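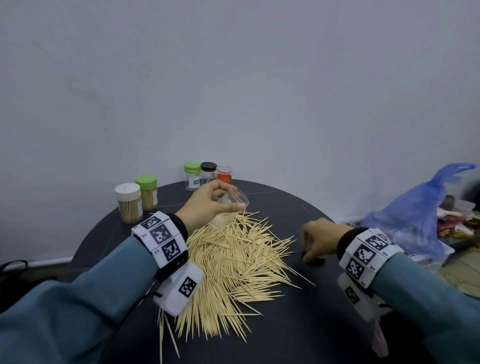
Loose toothpicks will tell a buyer more about a wrist tracker than any specification sheet, Benjie Bañez said of the Limenska, a wearable recording kit that Stimunton put on general sale on September 25, 2020. The hands are close together, the objects are thin, and the wrists roll through most of their range in a single pickup. If the position data holds up there, Bañez said, it will hold up for folding towels.

The Limenska is meant for groups that train robot arms on recordings of people doing manual work. It replaces the gloves and suits sold for the same purpose with a pair of wristbands, leaving the fingers bare. Each band is white and printed with black-and-white square fiducial markers. A white box module sits below the band and carries a marker of its own. A head-mounted camera records the hands and the work surface, and the software computes the position and orientation of each wrist from whichever markers it can read.

Stimunton had offered the kit since March to a small number of customers under a paid trial. The version now on sale has the same bands and modules. The changes are in the software, the carrying case and the terms.

How it works

The markers are drawn from a set of 64 patterns. No pattern is repeated within a kit, so the software can tell left from right without being told which band went on which wrist. The markers run around the band in a row, and the intention is that at least one faces the camera however the forearm is turned. The marker on the module is there for the poses in which the band itself is seen too nearly edge-on to give a steady reading.

Optical tracking of this kind fails when the markers are hidden, blurred or badly lit. The module fills those gaps with an inertial sensor. When the camera loses a band, the software carries the wrist position forward on inertial data and corrects it at the next clean marker reading. The corrected stretch is flagged in the output. A user can keep it, lower its weight in training or drop it.

Power and data go over a thin cable from the module. Stimunton says it chose a cable over a battery to keep the weight on the wrist down and to avoid clock drift between the two sides. The cable is routed back along the forearm and joins a recorder worn at the belt. Long sleeves are recommended, with the band worn outside the cuff or just past it, where fabric can't ride up over the markers.

The kit doesn't measure finger positions. Finger poses are estimated afterward from the video, and the wrist data is used to anchor the estimate. Customers who need fingertip force or contact readings will need other equipment.

What is in the box

The standard kit contains 2 wristbands with modules, the head camera, the belt recorder, cables, a calibration board and a license for the processing software. Spare bands are sold separately. The printed surface is a wear item, and the manual says to replace a band when the edge of any marker is scratched or lifting. Wiping with a damp cloth is allowed. Alcohol is not, a restriction that will matter to anyone who shares one set among several operators and needs to clean it between shifts.

Calibration is done once per wearer and again if a band is removed. The operator holds the board at arm's length, turns each wrist slowly and touches the fingertips together. The software reports pass or fail. In the trial version it reported only an error value, and customers asked what value was acceptable.

The recording service

Buyers who don't want to run their own sessions can order them through Barredo, which operates a recording service around the Limenska at its site in Ulovlow. The customer picks tasks from a list or submits a written one. Barredo supplies the table, the objects and the operators, and returns synchronized video, wrist tracks and a text log for each attempt.

An order covers up to 50 hours of finished recordings. Delivery is quoted at 5 working days after the last session for listed tasks. Custom tasks are scheduled separately, and the customer has to approve a test recording before the rest of the order goes ahead.

The list is weighted toward household and light packing work. It includes sorting cutlery, closing jars, bagging groceries, threading cord and gathering small loose items into containers. The last group has been the most requested, according to Barredo, and is priced above the others. Resetting the table between attempts takes longer than the attempts do, and a share of the recordings is rejected in review when the pile of objects doesn't start in an acceptable state.

Backgrounds are left fairly ordinary by default. Other household goods may be in view while the operator works, and tables of different shapes and finishes are used in rotation. A customer can ask for a bare set at no extra charge. Barredo advises against it for any system that will later be used outside a laboratory.

Notes from a trial user

Bañez used the kit during the trial and gave a mixed account of it. Wrist tracking over a table was steady, he said, including when one hand passed in front of the other. Pouring and tipping motions were handled well. The band stays readable with the palm up or down, and the module marker picks up much of what is lost in between.

Reaching was less reliable. When the wearer leaned in to pick something up at the far side of a table, the head camera came down with the body and the near wrist left the view for a moment. The inertial estimate covered short losses. Longer ones produced a visible jump when the markers came back, and in the trial software the jump wasn't smoothed or flagged. Stimunton says the release version does both.

He also raised the matter of glare. A glossy band under a ceiling light can wash out a marker at certain angles. The bands now shipping have the same finish as the trial bands, and the manual's advice is to use diffuse light and to keep lamps out from directly overhead.

Comfort was acceptable in his view. The module can touch the table edge when the forearm is lowered, and a wearer learns within a session or so to keep the wrist slightly raised. That habit ends up in the data. Bañez suggested that anyone recording flat, low motions, such as wiping or rolling dough, turn the module to the thumb side and calibrate again. The software accepts the change. The printed manual doesn't mention it.

He was more critical of the export tools. The wrist tracks come out in the camera's coordinates or in the calibration board's, and converting them to a robot's base coordinates is left to the customer. A group with an engineer on hand will do this once and forget it. A group without one may be held up for some time. Stimunton says a conversion tool is in testing and will be supplied to license holders when ready, and gave no release date.

Data and consent

Recordings made with a customer's own kit stay on the belt recorder until they are copied off. The processing software runs on a local machine and doesn't need a network connection after the license is activated. Faces that enter the view can be blurred during processing. The option is off by default, and it applies to the exported copy only; the original file is unchanged.

For work done through the service, Barredo keeps a copy of each order until the customer accepts delivery, then deletes it on written request. Operators sign a release covering video of their hands and forearms. Voice is not recorded unless the task calls for spoken commentary.

Availability

The Limenska is sold directly by Stimunton, with prices given on application. Trial customers can keep their existing hardware and move to the release software without charge. Bands bought during the trial are compatible, provided the left and right bands come from the same set.

Service orders are placed with Barredo and don't require the purchase of a kit. Sample recordings can be requested from either company and include wrist tracks with the inertial stretches flagged. Support for a second head camera, intended for work done below chest height, is listed on the Stimunton site as planned.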